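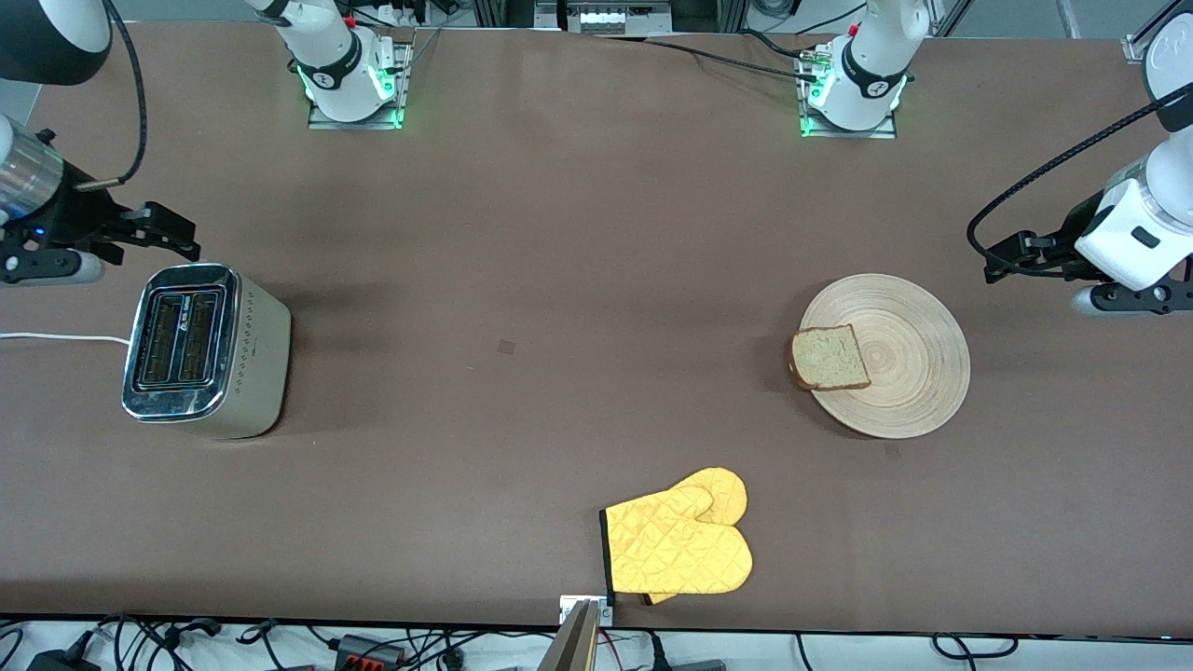
Katia Villa asked under last week's thread whether bread belongs in the fridge, and said her mother has always kept it there. I said I'd answer properly, so this is the bread storage thread.

---

Short answer: no, unless your kitchen is very warm and mould is your main problem. Bread goes stale faster in the fridge than it does on the worktop. It goes mouldy more slowly. Those are two separate things and people mix them up.

---

Staling isn't mainly drying out. The starch in the crumb sets firm again after baking, and it does this quickest at fridge temperature. You can wrap a loaf so tightly that it loses almost no water and it will still go hard in there.

---

Freezing more or less stops the process. So the temperatures you want are room or freezer, and you want the loaf to get from one to the other without spending days in between.

---

What I do. Loaf comes home, usually from Orlandini on a Wednesday. Half stays out. The other half gets sliced the same day and goes in the freezer once it's fully cool.

If you leave it until the end of the week and freeze what's left, you've frozen stale bread, and you'll get stale bread back.

---

Slice first. I know some people freeze loaves whole and I did it for years. Then you want two slices for lunch and you've got a rock. A whole loaf also takes hours to thaw through the middle.

---

Bags. Push the air out, tie it, then put that bag inside a second one. The white patches you find on old frozen bread are freezer burn. They're safe to eat but they taste of cardboard.

I use up mine within 3 months. It keeps longer, it just gets duller.

---

If the slices stick together, put a bit of baking paper between each pair. Only bother with soft sandwich bread. Crusty bread mostly comes apart if you knock the bag on the worktop.
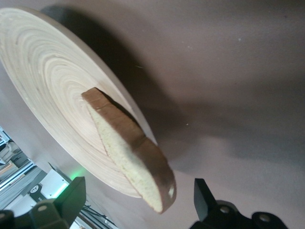
Next thing is the half that stays out. Mine lives in the paper bag for the first day, cut side down on the board if it's a round loaf. From the second day it goes in the bread bin, still in the paper.

Plastic keeps the crumb soft and ruins the crust. If you only eat the bread toasted, that doesn't matter much.

---

Bread bins. You want one with a lid that closes but isn't airtight. Mine is enamel, from the Zemach sale, and it has small holes at the back. The one before it had a rubber seal and everything in it grew mould by the weekend.

---

Clean the bin. Tip out the crumbs every time you put a new loaf in, and wipe it with vinegar and water once a week or so. Let it dry with the lid off. Old crumbs in the corners will start mould on a fresh loaf.

---

On mould: throw the loaf away. I've had this argument with my own family. Cutting off the green bit is fine on a hard cheese. Bread is full of holes and you can't see how far the mould has gone.

Don't sniff it to check, either.

---

Different breads keep very differently, so don't judge your method on one loaf.

Baguette: eat it today.
White tin loaf: a few days.
Sourdough: longer, and I prefer it on day two.
Dense rye: well over a week if it's wrapped.

---

The rye from the market in Prurkholm is sold as 400 g packs of thin slices and I've had one open for ten days with no trouble. I'd still check it in good light before eating it.

---

Reviving a stale loaf. Run the crust quickly under the cold tap, yes really, then straight into a hot oven. A small loaf takes 6 minutes, a big one takes longer. The heat softens the starch again and the water gives you steam for the crust.

---

This works once. As it cools it goes hard again, faster than before, so only do it when you're going to eat the lot. It does nothing for mould, obviously.

---

Toasting from frozen is easier than either. No thawing needed. If your toaster has a frozen button, all it usually does is add a bit of time. Turning the dial up one notch does the same.

Thick slices are better done low, twice.

---

Crusts and ends: I keep a bag for them in the freezer door. When it's full they go in a low oven until they're dry all the way through, then I crush them with a rolling pin.

They must be properly dry. I once jarred a batch that was still a bit leathery in the middle and the whole jar went off.

---

Slamet Latuheru has just replied that he fries his crumbs in a little oil with garlic and puts them on pasta. I do the same with lemon zest. They're good on cauliflower too, or any baked vegetable dish that's come out a bit wet.

---

Bread pudding wants bread that's stale but not rock hard. If you can still push a thumb into it, it's right. Harder than that and you need to soak it overnight, which I've done, and it was fine.

---

A few people have asked about bread that's been bought frozen or part-baked. Follow the packet. Some supermarket "fresh" bread has been frozen before it reached the shelf, and the label should tell you if it isn't suitable for freezing at home.

---

One more from the replies: does a slice of apple or a stick of celery in the bin keep bread fresh? I tried celery. The bread was a bit softer and it tasted of celery. I haven't tried apple. I'd expect the extra damp to bring mould on sooner.

---

Linen bags: I have one from the shop in Clinarholm and I like it for carrying bread home. For keeping it in, the loaf dried out a day sooner than it does in the bin. A waxed one might do better. If anyone has used one through a whole summer, let me know how it went.

---

Butter next week. Katia has already sent me a question about leaving it out overnight.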